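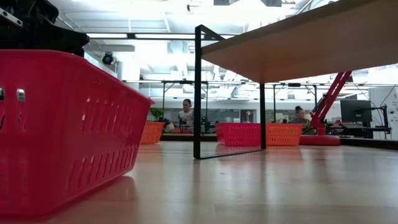
I have kept a daily journal for ten years as of this July, which comes to 3,652 entries if you count the two-line ones, and I do. The first notebook was a Nalero with a gray cover that I bought at the drugstore on my way home from work. I had no plan to keep going. The notebooks have never had a proper shelf. Over the years they have lived in a shoebox, a dresser drawer and a filing cabinet that would not close, and what I would like now is a plastic basket along the lines of the pinkish-red one, with slots in the side and a thick rim to grab. Paper that sits in a closed box in our basement starts to smell after one summer.

There are 51 notebooks in all. They are not the same size, which bothers me more than it should. The early ones are small because I thought I would carry them around. I carried one around for a month and it came apart at the spine. After that I moved to the bigger Renard ones with the sewn binding and left them on the kitchen counter. Most of the entries since then were written standing up, at 6 in the morning, while the coffee was going.

People who ask about this usually want to know what I write. Mostly weather, what we ate, what broke. The furnace gets a lot of space. In the second year we lived in Toltby, in the upstairs half of a house with one bathroom and a landlord who fixed everything with the same tube of caulk, and I wrote down every time he came over. I read that stretch again last winter and enjoyed it more than anything I wrote when I was trying to be thoughtful.

The thoughtful ones are hard to get through. There is a run of them in year four, when I had changed jobs and decided each entry should end with something I had learned. I quit doing that after one notebook. I can see the day I quit, too, since the entry only says "Rain. Soup."

I switched pens a few times. The blue ones I used at the start have faded so much that I need a lamp to read them. The Jatoi pens I use now go on darker and smear if you are left-handed, and I am left-handed, so the side of my hand is usually gray by breakfast. I buy them in a box of 50 and a box lasts me well over a year. I lose more than I use up.

Last fall I started typing up the old notebooks. I got through 2,000 entries before I stopped, and I am not sure I will pick it up again. Typing made me want to fix things. I would catch myself changing a word, or leaving out a complaint about my brother because we get along now. If I am going to have them at all I would like them to say what they said.

So they are staying on paper, and the job for this month is to get them in order. The dates are inside the front covers, except for five or six from the year my mother was sick, when I didn't bother. Those I will have to sort by what is in them - the car we had, which dog. I have done two so far. One had a grocery receipt in it from a store that closed, and I put it back on the page where I found it.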